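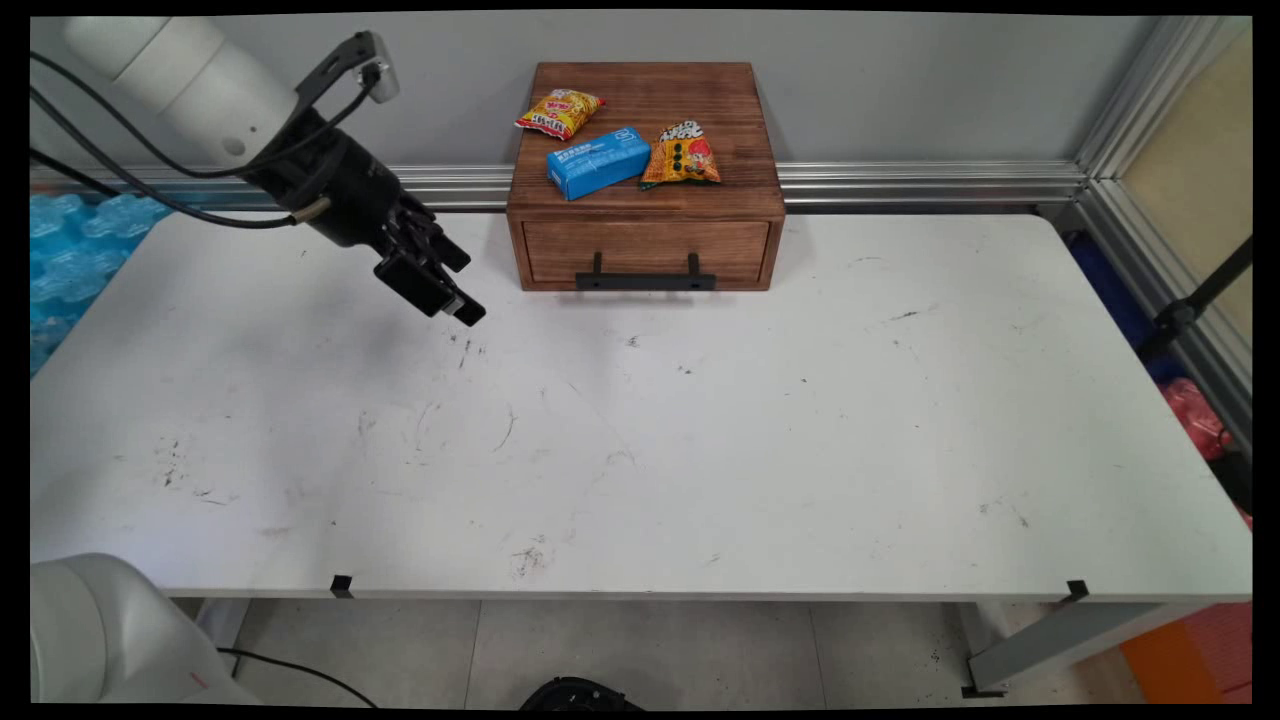 Work table, back wall, small wooden drawer box.

Kitchen walk-through checklist - Arthorpe supper club
Friday, March 19, 2021
By Tsegereda Mekonnen
3 min read

Did this before the pasta night so comments are short. Tibor Pap did the cold side, I did the rest. OK / FIX / ASK.

COLD STORAGE

1. Walk-in at 40 F or under - OK. Read it twice, door shut in between.
2. Reach-in by the pass - FIX. Gasket split at the bottom corner, door needs a hip to close. Called Brannigan, they have the part number from last time.
3. Raw chicken and ground meat on lowest shelf - OK. Sausage was one shelf too high, Tibor moved it.
4. Everything labeled and dated - FIX. Two tubs of grated cheese with no date, tossed. One tub marked "sauce". Which sauce? Tossed too.
5. Milk and cream rotated - OK

COOKING

6. Probe thermometers checked in ice water - OK for the blue one. The other reads high, pulled it, do not put back in the drawer.
7. Meatballs and stuffed shells to 165 F in the center - OK on the test tray. Check the middle of the tray, not the edge ones.
8. Hot holding 135 F or above - OK. Cheese sauce gets thick after an hour in there, thin it with hot milk and re-check temp.
9. Range hood filters - FIX. Greasy on the left side. Soak tonight.
10. Pilot lights, all burners - OK. Back right is slow to catch, ASK Farnis when they come for the oven.

PREP AND CLEANING

11. Sanitizer bucket at each station, test strip used - OK. First one was weak, remade it.
12. Separate boards for raw meat - OK but the red board is scored real deep. Replace.
13. Hand sink clear, soap, towels - FIX. Somebody left a collander in it. Hand sink is for hands.
14. Slicer guard on, unplugged when not in use - OK
15. Can opener blade - FIX. Cleaned on the spot, needs to go on the nightly list.

ALLERGENS

16. Menu card matches recipes - FIX. Card says no nuts in the pesto, Poller recipe has walnuts. Reprint before service. This is the big one.
17. Gluten free pasta in its own pot, own strainer - OK

FIRE AND EXITS

18. Extinguisher tag current - OK, good thru August.
19. Back door opens all the way - FIX. Flour sacks stacked behind it. Moved four, rest still need a home.
20. Wet floor sign - ASK. Cant find it.

Re-check on 2, 9, 16 and 19 before doors open. Tibor has the reprint. Initial next to each when done, no check marks please.

Questions: leave a note on the clipboard by the pass | © 2021 Arthorpe Supper Club | Back to top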